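Open afternoon at the Bruvard workshop, Medudport
18th February
19 shares · 4 comments

I had put my name down for the Bruvard open afternoon mostly to see the Jerno cell, a bench-top arm that picks up household goods from one place and puts them down in another. The workshop is behind the old rope store in Medudport, up two flights of stairs. Visitors went round in small groups and each group got a full session at the bench.

The cell is simpler than I expected. It has a white table, one arm, a two-finger gripper with a small camera mounted close to it, and a tray and woven baskets to work between. The goods are ordinary shop things. On the pale green tray there was a tube of L'Oréal Men Expert face wash, a pasta server with a green handle, a plastic bottle and a green citrus fruit. Our guide said the mix is chosen to be awkward: something flat, something long, something smooth and something round. 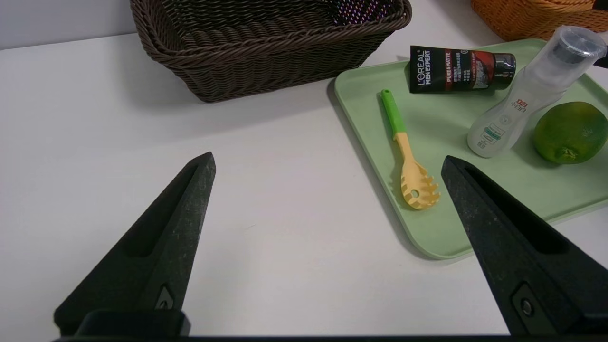

Picking up the bottle

The bottle is the item they use to check the fingers. It is smooth, it widens a little towards the base, and a worn finger will let it turn. The guide runs it at reduced speed first and watches the gap on both sides. If the bottle sits nearer to one finger than the other when the gripper starts to close, that is written in the log. A small offset is allowed, because the item shifts as the fingers meet it. A large one means the camera needs setting up again.

I asked how often the bottle is dropped. She said that in the last run of 100 picks it went down twice, both times on the same worn finger, and the finger was changed that evening.

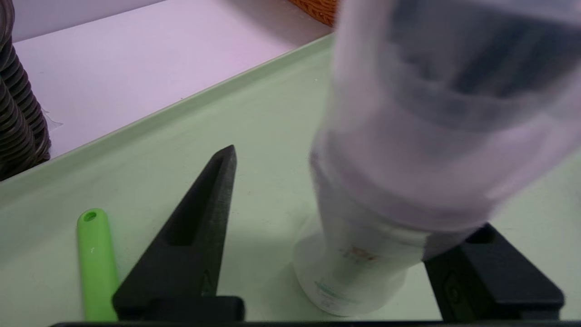
Looking after the fingers

The fingers are black, tapered to a point, with a long slot down the face. Bruvard keeps spare pairs in a drawer under the bench, made from a drawing supplied by Ouellet. A pair is changed when the tips start to round off. They are always changed together, even if only one is worn.

The job goes like this. The arm is sent to its rest position and the power to the gripper is switched off. The fingers are undone at the base and lifted away, the mounting faces are wiped with a dry cloth, and the new pair goes on finger-tight. The gripper is then closed by hand so the tips line up, and the screws are done up a little at a time, left and right in turn. It takes roughly 13 minutes, most of it spent on the lining up.

After that comes the open check. The gripper is opened fully over a bare patch of table, and the operator looks at whether both fingers lean in by the same amount.
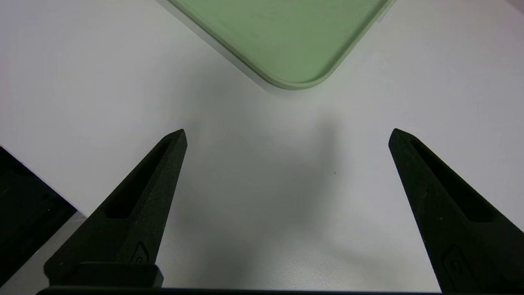

Gripper open over the table, with the corner of the tray beyond.

The tray position matters more than I would have thought. If someone leans on the bench and moves it, the stored positions are wrong and the first few picks of the day have to be repeated. They are thinking of fixing a stop to the table in March. The table is wiped before each session, and a speck of dust is left alone if it turns up halfway through, as nobody is meant to reach in while the arm is powered. 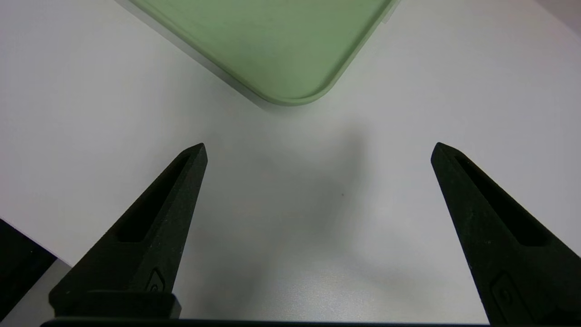 Can the fingers be repaired?
Small nicks are rubbed down with fine paper, but a cracked finger is thrown away and the pair replaced.

Tea was served downstairs. There is no lift, and parking is on the quay, two hours at most.

4 comments

quaysider
Went in the later group. We didn't get to see a finger change, only the picking, so thanks for writing it down.

mel_t
Do you have to book for the next one?

quaysider
Yes, there's a sheet at the door.

benchfitter
We do ours left and right in turn as well. Do one side up fully first and the tips never meet.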